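4.2 Hours, Rest and School on Family Farms

We were surprised, and pleased, by how openly families talked about hours. In Mistthorpe, where most holdings grow onions and sweet potatoes, parents often kept a notebook of who had worked which rows and for how long. These notebooks turned out to be our richest source. They let us compare what people remembered in April with what they had written down at the time, and the two matched far better than earlier surveys had led us to expect.

Of the 28 households in the sample, 18 had at least one child under sixteen doing field work during the harvest. In 11 of these the child also missed school, most often in the mornings, when the crop is cut. Zillside gave a different picture. School there starts later in the harvest months, and only three households reported any missed days at all. A small change to the timetable seems to go a long way, and we think it deserves a proper trial elsewhere.

The kind of task mattered as much as the hours. Children described bending, lifting and carrying as the hard part of the day – sorting and packing were seen as almost pleasant, partly because they are done in the shade and with company. Several teenagers asked us to write down that they were proud of their speed, and we gladly do so.
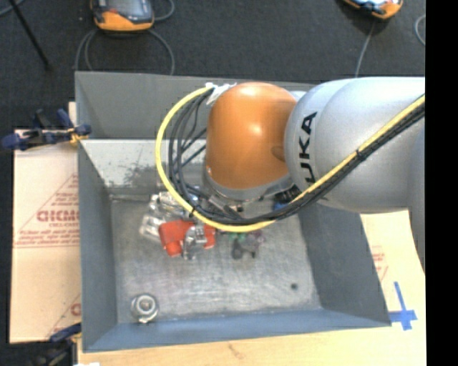 Figure 3. Robot arm over a metal bin.

Lifting was also the task parents most wanted to see taken off their children's hands. The larger packing firms, Nerel among them, have moved part of this work to machines, but a family holding can rarely follow. An arm of the size in Figure 3, with its thick yellow cable and bundle of black ones looping past the orange joint, needs a steady power supply and a good deal of room, and few of the sheds we visited had either. Shared equipment is a more hopeful route, and the growers' group at Zhong has already begun to lend out carts and low conveyors by the week. We return to the costs of that plan in Section 5.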